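Cell diary, bench two

Wednesday, May 28, 2025

3 comments · 2 shares

In at 7. Cell was powered down overnight so I did a cold start and let the arm sit in its home pose while I made tea. Controller came up with no faults. The joint 5 warning from last week hasn't come back, but I've left the note on the pendant so I remember to check it again on Friday.

Main job for today was the gripper. The fingers have been on since January and the grasp force has been drifting. Yesterday it dropped the same spanner twice on the Dakari list and then squeezed a cardboard box hard enough to crease it, on identical settings. I had put it down to the force table but the table is fine. I pulled the fingers and found the left mounting screws had backed out. Not far, but enough to let the finger rock at the base when I pushed on the tip.

Cleaned the threads on both sides, new screws, a drop of the medium threadlocker on each. Torqued them in two passes. The Mertens manual gives a single pass but the finger seats crooked if you do one side fully before starting the other, and I've been caught by that before.

The right tip is chipped. I ran a fingernail over it and there is no sharp edge on the gripping side. Spare fingers are on order from Brastavico and the order page still says processing. Leaving it on. If it gets any worse I'll turn the speed down and keep it off the fabric items, which are the ones most likely to snag.

Morning

Open and close test, 300 cycles with nothing in the grip. Took longer than I wanted as I'd left the speed override at the setup value and didn't notice for a while. No drift in the fully open position at the end. Closed position was out by a hair at the start, so I redid the zero and ran a short set again, and it repeated.

Then the wrist camera. The bracket has to come off to reach the finger screws, so it always needs recalibrating afterwards, whether or not it looks like it has moved. I took 17 poses with the checker board. The first solve was poor. Two of the poses had glare across the board from the overhead light, so I threw those out, retook them with the light on that side switched off, and the second solve was inside the limit. Saved it under today's date and copied it to the shared drive. The old calibration file is still there with "old" on the end of the name. I should clear that folder out. There are 6 files with "old" in the name and I no longer know what half of them belong to.

Wiped the camera lens and its cover. Wiped the shelf too. The scuffs in the middle don't come out with cleaner and I've stopped trying. They don't bother the depth reading.

Cable check while the wrist was open. The camera lead had a flat spot where it goes round the last clamp. I loosened the clamp, slid the lead along so the flat part sits in the straight run, and did it up again with a bit of foam tape under it. The lead needs replacing at the next proper shutdown. Added to the list.

Afternoon

Lunch at the bench, rang Ondis about the air filter kit. They have it, it ships tomorrow. Asked them to put the cell number on the box this time so it doesn't end up in the paint store.

After lunch I set the shelf up for reach checks. Pipe wrench at the back, lying parallel to the rear wall, and the green basket on the left with the yellow garment heaped in it. I like that layout for a first run after maintenance. The wrench tests the far reach, and the basket takes up enough of the left side that a bad calibration shows up early. The leaf-pattern backdrop stayed up. It gives the depth camera plenty to hold on to at the back, and I've had worse results with plain board.

Ran the approach by hand from the pendant first, slow, fingers wide open, stopping every so often to compare the camera view with the numbers. Clearance at the basket is tight on the left finger, so I moved the approach path a little to the right and saved it as a new waypoint. The original is still in the program, commented out. 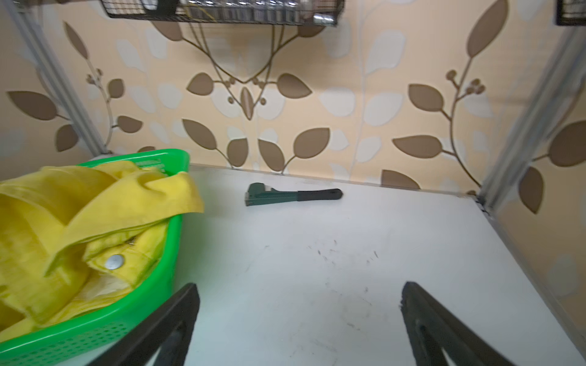
Things to do before the next run

- Check the left finger screws again after one full shift. Paint-mark them so I can see any movement without a wrench on them.
- Chase Brastavico on the spare fingers.
- Check the joint 5 temperature on Friday, log it beside last week's.
- Order a camera lead, same length as the current one. The longer one loops and catches.
- Sort out the "old" calibration files.
- Fit the filter kit when it arrives and write the date on the housing.
- Ask whether the light on the glare side can go on its own switch. At the moment I have to turn off half the row and the other bench complains.

Backed up the controller to the stick and the drive before I left. Arm in home pose, air off at the wall, pendant on its hook. The compressor drain was overdue so I did that on the way past and got a fair bit of water out of it, more than I'd expect in this weather. Might be the auto drain sticking. I'll look at it tomorrow if the morning is quiet.

Out at 4.40.

3 comments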